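7 min read
March
By Yichen Zheng

The woman at the front desk gave me a sticker, a visitor badge and a pair of blue shoe covers, and I put the shoe covers on over my sandals, which I do not recommend. It was just before 2 in the afternoon and the open day at Hosard had already been going for hours. I could tell because the good cookies were gone.

I should say up front that I came to robots through housework. I hate folding. I have hated it since I was a kid, and when my editor asked if anybody wanted to drive out and watch a machine deal with laundry, I had my hand up before she finished the sentence. Hosard builds arms and the software that runs them, and once a year the company opens its workshop to whoever signs up. There were 57 names on the list this time, mostly families, plus a row of college students who stood with their arms crossed and asked the hardest questions.

The building used to be a carpet showroom. They've kept the big front windows, so the whole place is full of daylight, and the robots sit in bays along one side with tape on the floor to show you where to stop. (A little boy in a dinosaur shirt tested the tape constantly. The tape lost.) Each bay has a name. I spent a few minutes at Hundero, which sorts mail trays and moves like it has somewhere better to be, and then a long time at Yeh, which is the one I'd driven out for.

Yeh is the laundry bay. The team there talks about cloth the way fishermen talk about weather. A box is a box, one of the engineers told me, and if you pick it up today it'll have the same corners tomorrow. A pillowcase has no shape of its own at all until you grab it, and then its shape is mostly your fault. She had three different white washcloths in her apron pocket and kept pulling them out to show me what she meant, dropping them on the bench so they landed in a new heap every time. I tried it too. It's more fun than it sounds!

The software running in the bay is called Prirkemix, and I got about four different explanations of the name, so I've given up on it. What it does is easier to explain. People drive the arm by hand for hours, picking things up and putting them down, and the program learns from those runs. Then they let it try by itself and stand around wincing. There's a monitor on a cart showing what the small camera down by the gripper sees, and that's where the crowd bunched up, me included, elbows and all. Watching the arm from across the room, you think it's kind of slow. Watching from the wrist, you start holding your breath.

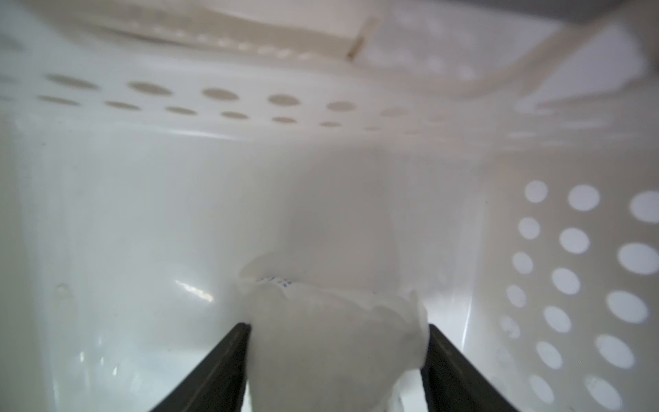 Laundry is hard on cameras as well as on hands, and I had never once thought about that before. I'd assumed the trouble was all in the grabbing. But think about hunting for something pale inside something pale, with light bouncing everywhere. The white cloth between those two dark gray fingers is up against a shiny white plastic basket, glare on the floor of it, bright round holes down one side, and you're asking a machine to work out which white is the one you want. I lose socks in my own hamper and I have eyes and a college degree. One of the crossed-arms students asked why they didn't just use a black basket. The engineer laughed and said they have one, but people at home own white ones, and she'd rather train on what people own.

They let us drive, too. You hold a pair of handles a bit like a bicycle's, and the arm copies you, and your job is to get one washcloth from the bench into a bowl. I dropped mine 7 times. The dinosaur kid went right after me and did it on his second try, and his dad was very nice to me about it.

I asked the question everybody asks, which is when can I have one. The engineer made a face. Cloth is getting better, she said, but folding a fitted sheet is still way off, and she can't fold one either. I told her I roll mine into a ball and shut the closet door fast. She wrote that down, or pretended to.

On my way out I gave back the badge and forgot all about the shoe covers until I was at the gas station. Sign-ups for next year's open day go up on Hosard's site in the winter, and parking is behind the building, past the loading dock. Go early if you want a cookie.

Last updated in March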